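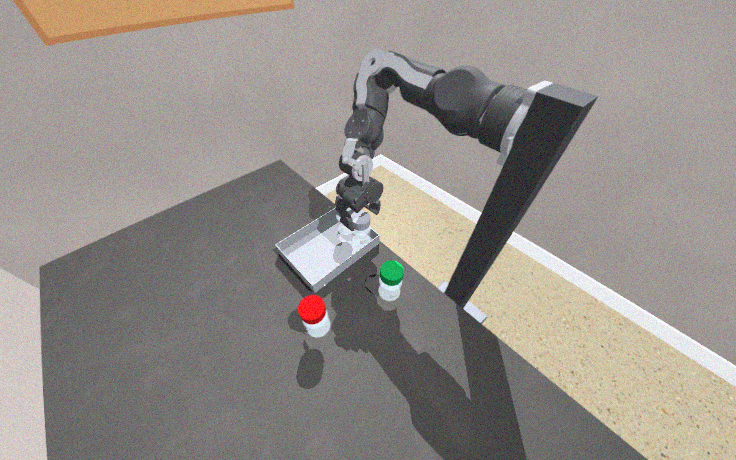 Chapter 7
A Morning at the Open Day

Every June the Arancibia works opens its training hall to students from nearby colleges. The hall has two work cells, one real and one that exists only on a screen, and visitors are shown both. This chapter follows one such visit. It introduces the terms you will need for the exercises in Chapters 8 and 9, and it is worth reading with a pencil in your hand.

7.1 What the visitors saw

The demonstration began at 9.30 with the screen. Ulises Farías, who runs the hall, started the simulation program, Skalura, and loaded a cell with an arm mounted on a black post beside a dark table. A shallow tray lay under the gripper. Two jars, one with a red lid and one with a green lid, stood on the table in front of it.

The job is called tray loading. The arm has to pick up a container, carry it over the low wall of the tray, set it down inside and let go. A person does this without thinking. The arm needs a position for the container, a position for the tray, a safe height between the two and a rule for when to open the fingers.

Farías stopped the program with the gripper over the tray and asked the group where the shadow on the tray floor came from. Most said the gripper. He told them to look at the pale container as well, which is hard to pick out against a tray of nearly the same colour. A camera system can have the same trouble, and Section 7.4 returns to it.

7.2 Why the screen comes first

The Arancibia group made 992 trial runs of this job in simulation before the real arm was switched on. Of these, 182 failed. In most of the failed runs the container touched the tray wall on the way in, and the safe height was raised as a result. A failed run on the screen costs a few seconds. In the hall it can mean a broken jar and a stopped line.

The second cell, built by Volter, was shown after the break. Its controller comes from Teller and reads the same job file. Visitors stood behind the yellow line while the arm worked through the job at reduced speed.

7.3 Terms used in this chapter

Cell: the arm, its table and everything within its reach.
Approach height: the height at which the gripper travels before it moves down. At Arancibia it was set at 316 mm above the table.
Release: the moment the fingers open.
Run: one attempt at the job, from start position to start position.

Before you go on, write down the order of movements you would give the arm for loading one container. Keep your list. You will need it in Section 7.5.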